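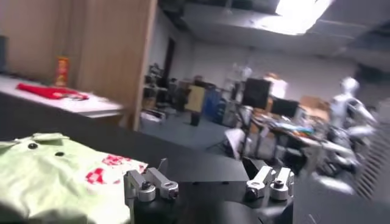
Mint garment on the black table, red marks toward the right end, two dark buttons along the upper part.

From: Alvar Sandberg
To: Lununbridge textile care list
Date: 28 September 2024
Subject: Re: Red marks on pale green, order of treatment

Menon wrote:
> We had a batch in August with red transfer on light colours. I
> soaked the lot overnight at 40 degrees with oxygen bleach and half
> came out pink all over. Is there any point testing first, or is it
> quicker to write them off? Also, do you take the buttons off?

Test first. An overnight soak lets loose dye spread into clean cloth, and the warm water makes that worse. My order for a piece like the one at the top of this message:

1. Lay it out unfolded, marked side up, white towel under the marks.
2. Press a damp white cloth on one mark for a minute. Colour on the cloth means loose dye or something water-based. No colour means paint, ink or set dye.
3. If colour lifts, keep blotting with cold water and move to a clean part of the towel each time. Do not rub.
4. If nothing lifts, try a drop of isopropyl on an inside seam, then on the smallest mark.
5. Oxygen bleach last, cold, in 500 mL of water, checked every ten minutes.

Buttons stay on unless step 4 is needed near them. Solvent can dull a dark button — test the back of one.

Keep red cloths out of the same soak, including cleaning cloths. The Flotdale sheet covers this on the page about sorting, but it gives no times.

I have not tried step 5 on wool or silk and would not.

Alvar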